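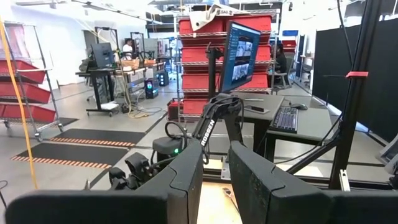
收刀叉，收架子，收自己的脾气：131室整理图集
文、图：金秋月

我太喜欢整理东西了！从小就是，别人家孩子过年盼着放炮，我盼着年前那次大扫除，可以名正言顺地把我妈的抽屉整个倒在床上，一样一样重新放回去。所以四月里Usitz这边说131室要重新归置一遍，问谁愿意来管，我几乎是抢着举的手。预算2000元，包括买筐子、买标签纸和请大家吃一顿面，时间我自己定。

这一页是那段日子攒下来的图和话，不按先后排。图不多，话有点多（对不起，我写图注一向收不住），想到哪儿写到哪儿，爱收拾的朋友慢慢看，不爱收拾的朋友直接看图也行。

先说架子

铁丝层架配红色塑料筐，我愿意为这个组合鼓掌。层架是透的，灰落不住，站在远处也能看见每一层放了什么；红筐又够鲜艳，你跟人说“去红筐里拿”，对方绝对不会走到别处去。以前我迷信带盖的箱子，觉得盖上才叫整齐，后来发现盖子是懒人的天敌，开一次盖、合一次盖，三回以后就有人把东西直接搁在盖子上，盖子上再搁盖子，最后最底下那只箱子变成一个考古现场。敞口筐就好得多，手一伸就进去了。

筐子往前倾着放又是另一种乐趣。口朝人，东西自己往前滑一点，找小件特别顺手。缺点是圆的东西会滚，我给圆东西单独找了平放的地方，胶带卷、瓶盖、电池都归那儿。

布袋我没有往筐里塞，搭在最上面那只筐上就很好看，白的配红的，随手一抽就能拿走。有人觉得搭着不算收好，我觉得算。布袋这东西你叠得再方正，用过一次就回到原形，索性让它舒舒服服地搭着。

蓝色的筐放得远，我的原则是：红的常用，蓝的不常用。颜色分工一旦定下来，就千万别为了好看去混搭，哪怕有一天红筐不够了、蓝筐多得用不完，也要忍住。我忍过，很难受，但值得。

标签的学问

标签我写了三遍。第一遍用的是打印体，漂亮极了，每张都裁得笔直，结果没有人看。第二遍换了手写大字，有人看了，可是我写的是“餐具类”“耗材类”“其他类”，于是所有东西都进了“其他类”。第三遍我干脆写人话：“吃饭用的”“坏了的线”“不知道是谁的”。这一版一下子就活了！尤其是“不知道是谁的”那一张，成了全屋最受欢迎的标签，每天都有人过去翻一翻，翻出自己丢了半年的东西，高兴得像过节。

标签纸是Dida牌的，撕下来不留胶，这一点我要夸一句。贴的位置也有讲究，贴在筐子正面偏上，别贴侧面，侧面一挨着隔壁就看不见了。字号宁大勿小，我自己近视，以我摘了眼镜还能认出来为准。

桌面

灰桌子上放键盘、鼠标，手机随手平放在显示器底座边，我觉得这样就够了。我试过给桌面配收纳盒，三格的、五格的、带笔筒的，最后全部撤掉。收纳盒会生东西，你给它五个格子，它就长出五格杂物，回形针、优惠券、干掉的荧光笔。桌面上没有格子，杂物就没有户口，到了傍晚自然被人带走。

键盘底下我每隔几天抹一回，抹布用旧毛巾剪的，比买来的好用多了，厚实，吸灰，洗了还能接着用。显示器支在杆子上也是个好主意，底下那一块能擦得到，擦桌子的时候不用抬着一台机器原地打转。

地面

我对水泥地有偏爱。灰色，不挑东西，什么颜色放上去都稳重，拖一遍就亮一层。地垫是黑的，带橙白相间的条纹边，往地上一铺，人自然知道脚该往哪儿站，也自然会绕开。垫子最容易藏灰的地方是边缘底下，一定要掀起来扫，站着推扫帚是骗自己。我第一次掀的时候扫出来的东西里有一粒纽扣，深蓝色，四个眼儿，放进“不知道是谁的”，到现在还没有人来认。

线也归在地面这一节里说。黄的黑的，从上面垂下来的、沿着地走的，我的办法是能吊着就吊着，不能吊就贴着边走，绝不横穿。吊着的线看上去乱，其实最好打扫，拖把从底下一过就完事。扎线我用魔术贴，扎带剪了就没了，魔术贴可以反悔。收拾屋子的人一定要给自己留反悔的余地，我哪一回布置不是推翻三四次才定的。

快与慢

收拾这件事我有两种速度。慢的时候我能为一把勺子该躺着还是站着想一下午，快的时候就是饭点前那二十分钟，一阵风，什么都往该去的地方送，手比脑子快，送完才想起来自己送了什么。我两种都爱。慢的时候定规矩，快的时候考规矩：如果一阵风刮过去东西还是各归各位，说明规矩定对了；如果刮完满屋子找剪刀，那就是剪刀的家选错了，回去重想。

剪刀的家我换过好几次。最早放抽屉，拿的人多还的人少；后来挂墙上，挂钩太高，矮个子的同事够不着，又不好意思说；现在它住在拆包裹的地方旁边，一伸手就有，一放手就回去了。你看，东西用在哪儿就住在哪儿，这么简单的道理，我绕了那么一大圈。 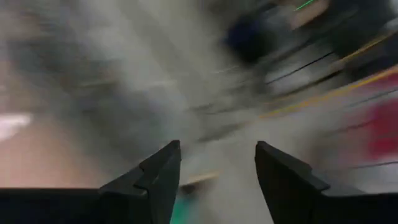 郑宝山：看到“快与慢”这段忍不住说两句。我家厨房也试过你这套，饭点前二十分钟往回送，别的都灵，就是餐具不灵。勺子和叉子一忙起来全进一个格，筷子还老卡在缝里。我后来把格子减少了，只分“尖的”和“不尖的”，我爸七十多了也不会放错。秋月你那边餐具到底分几类？还有，湿的时候进篮子还是擦干再进？我和我妹为这个吵了一个春节。

宝山这条留言我读了好几遍，“尖的”和“不尖的”，太妙了，我怎么没想到！我这边老老实实按刀、叉、勺分，忙起来确实会串门。至于干湿，我是擦干派，坚定的擦干派。我知道另一派会说网格篮本来就是沥水用的，何必多此一举，可是我用惯了的那块棉布擦不锈钢实在太舒服了，一擦一亮，勺子背面能照见天花板上的灯。这份快乐我不想让给空气。你和你妹妹各退一步吧，平时沥着，来客人的时候擦。

说到布，我再多写两句。擦餐具的布和擦桌子的布必须分开，而且要分得一眼就看得出来。我的办法是擦餐具的用白的，擦桌子的用花的，白的一脏就瞒不住，瞒不住就会有人洗。花布永远看着不脏，所以我给花布规定了日子，到日子就换，不讨论。

餐具篮选购小记（写给问我链接的朋友）

链接我就不放了，各家店换来换去的。说说我挑的时候看什么。

一看底。底上的孔要密，孔太大，细柄的叉子会钻下去，像一只脚踩进了冰窟窿，拔的时候整个篮子跟着起来。

二看隔断。隔断要高，矮隔断等于没有，勺子一歪就倒到隔壁去了。方格比圆格好用，方格贴着墙放不浪费地方。

三看颜色。我推荐灰色。白色的用几个月就发黄，黑色的看不见水垢（看不见可不等于没有！），灰色刚刚好，脏了能看出来，旧了也不难看。

四看提手。我个人不要提手。有提手的篮子大家总想提着走，提着走就会提到别处去，到了别处就不回来了。

Ren家出过一款加高的，我摸过样品，很结实，可惜高得过了头，小勺子放进去整把没影，要把手伸进去捞。餐具篮的高度应该让柄露出一截，露出来你才知道是什么，也才好拿。这一条比前面四条都要紧，我居然写在最后，懒得往前挪了。

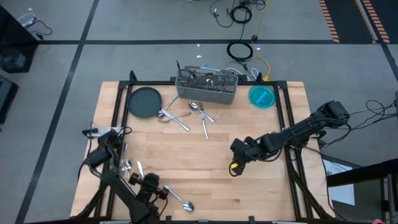
我学分餐具是跟外婆学的，她从来不从篮子里直接挑，总是先把一整把全倒出来，铺在桌上，再一把一把认。小时候我嫌她慢，在旁边跺脚，现在我自己也这么干，而且劝所有人都这么干。埋在篮子里的东西你只看得见柄，柄和柄长得太像了，摊开来才见分晓。像这张条纹木桌上，刀、叉、勺横着斜着躺在篮子前面，勺头是圆的，叉齿是尖的，刀是长长一条，谁是谁清清楚楚，这时候下手分，哪里还会分错？还留在篮子里的那几把也一样要请出来，别偷懒，漏在里头的总是最后让你数不对的那把。外婆还有个习惯，分的时候先拿勺子，她说勺子脾气好，不扎手，拿着拿着手就热了，再去拿刀就稳当。我没有考证过这个说法，但我一直照做，从来没有割过手。

木桌子我也要夸。浅色的拼木，一条深一点一条浅一点，不锈钢放在上面格外精神。金属台面上分餐具叮叮当当的，像有人在隔壁吵架；木头就闷得多，咚的一声，很温柔。要注意的是水，木头怕水泡，分完餐具顺手擦一遍，顺着纹路擦，别横着来。我用的是半干的布，后面跟一块全干的，两块布一前一后，像两个人散步。一段时间上一次油，薄薄一层就够，上多了粘手，粘了手又粘灰，那就白忙。

锅和盘子归谁管？

常有人问我，黑色的圆锅、浅浅的青色碟子这种不成套的单件，放哪里合适。我的回答是放边上。成套的东西站中间，单件站两边，像拍合影，个子特别高和特别矮的都往边上去，画面就稳了。碟子尤其好用，浅，圆，什么长条的小玩意儿都能在里面躺一会儿。我管这种碟子叫“候车室”：东西暂时没想好去哪儿，先进候车室，晚上关灯之前必须发车。不发车的，第二天早上统一送进“不知道是谁的”。

黑锅有一条规矩，锅里不放东西。锅一旦开始装东西，它就不再是锅了，成了一个很重的碗，等到真要用锅的时候，你得先给里面的住户找房子。我吃过这个亏，有一回想煎个蛋，先从锅里请出来一包茶叶、一个开瓶器和半卷保鲜膜，蛋在旁边都等凉了（它本来就是从冰箱里拿的，更凉了）。

大家的留言摘几条

有位没留名字的朋友写道，看完以后把家里的叉子全部倒在床上分了一遍，分完发现有一把是食堂的，已经还回去了。干得漂亮！

还有人问标签用中文还是画图。家里有小孩就画图，画得丑没关系，小孩认得。我外甥女画的勺子像一只蝌蚪，全家都认得那只蝌蚪。

另一位说自己租的房子小，摆不下层架，问有没有别的办法。有的，门后面。门后面是全屋最被冷落的一块地方，挂一排浅筐，一只手深就够，太深了门开不到底。我在Brustska租房那阵子就是这么过来的，门后头住着我全部的调料和全部的袜子，当然，分开住的。

郑宝山后来又补了一条，说他和妹妹已经谈妥，工作日沥水，过节擦干，擦的人可以不洗碗。我看了特别高兴，忍不住要给这份协议盖个章。他还说“尖的”那一格现在有了新麻烦，开瓶器算尖还是不算尖，家里又分成了两派。我投算尖一票。

收尾前再记几件小事

买筐子剩下的钱，最后请大家吃面了，加了卤蛋。

魔术贴我买宽的，窄的省钱，但是扎不住粗线，一天崩开好几回。

拖把要挂着晾，头朝下。靠墙站着的拖把会在墙上留一个印子，那个印子比拖把活得久。

推车底下那层适合放沉的东西，上面放轻的，转弯的时候不会翻。红筐也能上推车，拉到哪儿收到哪儿，我管这叫流动收容。

那粒深蓝色纽扣还在等主人，四个眼儿，比大衣扣子小一点，比衬衫扣子大一点。是你的就来拿，我给你留着。

下回我想写抽屉，抽屉可以写的太多了，光是“为什么每个抽屉里都有一节不知道还有没有电的电池”我就能写一整页。有好办法的朋友先给我留言吧！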